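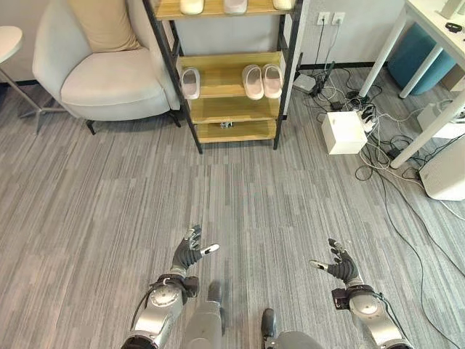
How long did it take me to finish the Clerken book? 24 days, which for a novel of 165 pages is a little embarrassing.

I blame April. I blame work too, and the couch, and the fact that I kept starting other things in between (a mystery I gave up on, half a cookbook). But I finished it last night at ten past eleven with cold tea next to me, and I've been thinking about it all day, so I want to get this down before I lose it.

It's called Mustudar, and it's set in a salt town where a woman named Cao comes home to sell her mother's house and then just doesn't sell it. That's pretty much the plot! Els De Haan lent it to me and said the first half was slow. She was right, I fell asleep on it twice. Then on page 59 Cao finds the rent books in the pantry, and all those dull little dinners with the neighbors suddenly meant something else, and I had to go back and read three of them again.

I don't love the ending. There's a letter, and I'm tired of letters. Clerken is so good at people not saying things to each other that having somebody write it all out over six pages felt like a different author had wandered in. The ferry chapter, though – I read that one standing up in the kitchen.

Endang Chin thinks I'm wrong about the letter. We went back and forth over lunch and she says Cao never believes a word of it, and that's why she folds it back up so carefully. I hadn't thought of that. I may have to read it again, and Els wants her copy back by the weekend, so I looked on Evosby for a used one. The listing had 2,978 ratings and most of the ones I read complained about the cover.

Next up is supposed to be the fat family saga I've had since Christmas, the one holding the bedroom window open. I read the first page before breakfast. There was a family tree with two men named Anton on it, and I put it back in the window. Maybe some short stories first. I still owe the library a dollar forty, so I'll pay that tomorrow and see what's on the new shelf.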